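豆浆点卤温度与豆腐质地的关系——课程小组研究报告

组员：Athina Stefanou、Silvana Pacheco（食品加工基础课，第二组）

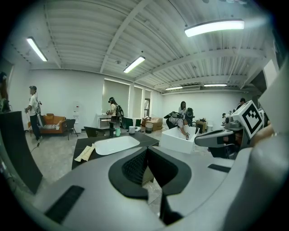
我们选这个题目，起因很简单：两个人都爱吃豆腐，可在学校附近买到的豆腐差别太大了！有的切开像布丁，勺子一碰就散；有的硬得能拿来炒菜，翻十几下都不碎。课本上只说“凝固剂使大豆蛋白聚集”，一句话带过，我们看完反而更想知道，同样的豆子、同样的水，到底是哪一步让它们变得这么不一样。开题时老师提醒我们，变量不要贪多，所以最后只留下一个主要变量：点卤时豆浆的温度。

一、材料

黄豆买自Badawi粮店，是他们家散装的中粒黄豆，颜色偏浅，破损的豆子事先挑掉了。凝固剂用的是Plilum牌盐卤粉，配成溶液后再用。磨浆机是Mevham的小型家用款，带滤网，声音大得吓人，磨一次浆隔壁组都要抬头看。水用的是同一批纯净水，避免自来水硬度变化影响结果（这一点是Silvana坚持的，后来证明坚持得对，见第五节）。

每一批称干豆300克，加水浸泡一夜，沥干后加水2000毫升磨浆、过滤、煮沸。煮沸后继续保持小火，让豆腥味散掉，然后撇去浮沫，静置降温。每批取豆浆900毫升点卤，剩下的留作空白对照，或者直接被我们喝掉了。

二、方法

我们设了四个点卤温度：65度、75度、85度和90度。每个温度做三批，尽量由同一个人点卤。手法这件事比想象中重要得多：卤水要沿着勺背慢慢淋下去，另一只手轻轻推动豆浆，看见碎花就放慢，看见清水析出就停。Athina的手比较稳，所以点卤全部由她来做，Silvana负责看温度计、计时和记录。

点完以后盖上盖子静置，再把豆花舀进铺好纱布的模具里，压上重物。重物我们试过两种，先是装满水的瓶子，结果容易歪，豆腐一边高一边低；后来改用砝码，稳多了。压好的豆腐脱模，先称重，再切成同样大小的方块，做下面几项观察：

切面：看孔洞的大小和分布。
按压：用手指轻按，看能不能回弹。
水煮：放进微沸的清水里，看边角有没有散开。
品尝：请班上同学盲尝，按嫩、滑、韧、豆香四项打分。

三、结果

65度的豆浆凝得很慢，第一批我们差点以为失败了，等到静置结束才看到一层软软的豆花。压出来的豆腐非常嫩，脱模的时候有一批直接塌掉一个角。切面细腻，几乎看不见孔，但含水多，放在盘子里一会儿就渗出一圈黄浆水。水煮时边角散得厉害，做汤可以，下锅煎是想都别想。

75度是我们最喜欢的一组。豆花成片，大小均匀，析出的黄浆水清亮。三批里最重的一块有385克，切面光滑，按下去能慢慢弹回来。盲尝的时候，“滑”和“豆香”两项都是它得分最高。有同学尝完问能不能再来一块，我们高兴得不行。

85度的豆花出得快，颗粒明显变粗。压好的豆腐形状很漂亮，棱角分明，煮了也不散，韧性好，已经接近市场上卖的老豆腐了。口感上稍微有一点粗，喜欢的人很喜欢，不喜欢的人说像在嚼海绵。

90度那组，卤水一下去就翻花，几乎没有时间调整。蛋白聚得又快又紧，把水都挤了出来，成品重量最轻，切面上能看到大大小小的孔。不过这种豆腐有一个意外的好处：特别吸汤！我们把剩下的几块丢进红烧汁里炖，味道比前面几组都足。

四、讨论

大豆里的主要蛋白受热后展开，原来藏在里面的疏水基团露出来，这时加入镁离子和钙离子，蛋白之间就容易连成网络。温度越高，反应越快，网络还没有来得及铺匀就已经收紧，于是孔洞变大，保水能力下降。温度低的时候反应慢，网络细密，能锁住更多的水，可是强度不够，一压就变形。我们四组的观察和这个解释是对得上的。

另外，传统做法里老师傅常说“热点老、凉点嫩”，我们在写开题报告时采访过Guvamitz豆腐坊的师傅，他不用温度计，只把手背靠近锅边感觉一下热气，就知道能不能下卤。回来以后我们也学着试了试，Silvana猜的比Athina准一些，但离师傅的水平还差得远。师傅还说，新豆和陈豆要分开对待，陈豆出浆少，卤水也得跟着减。这一点我们没有条件验证，很想以后接着做。

五、遇到的问题

第一次预实验我们用的是自来水，做出来的三块豆腐软硬不一，完全看不出规律。后来换成纯净水，同一温度下的几批才变得接近。预实验的数据没有放进正式结果里。

降温也是个麻烦。豆浆表面会结一层皮，温度计插在表层和插在底部，读数能差好几度。我们的办法是每次测温前轻轻搅匀，把豆皮挑出来（晾干了可以做凉拌菜，非常香），再读中间位置的温度。

盲尝的分数受个人口味影响很大。班上有几位同学从小吃老豆腐长大，对嫩的一律打低分。如果重做一次，我们会先让大家填一张口味偏好表，再分开统计。

六、小结与后续打算

就我们用的豆子和卤水来说，75度适合做凉拌和炖汤的嫩豆腐，85度适合煎炒，90度的可以专门拿来做红烧。65度需要换凝固剂或者延长静置时间再试，我们猜葡萄糖酸内酯会更合适，下一步想拿它和盐卤做一次对比，顺便把压制时间也作为变量加进去。

感谢借给我们大锅的食堂阿姨，感谢所有来尝豆腐的同学，尤其是连续吃了两天还愿意认真打分的那几位。附录里的原始记录有几页沾了豆浆，字迹略糊，已重新抄写一份附在后面。

2002年7月16日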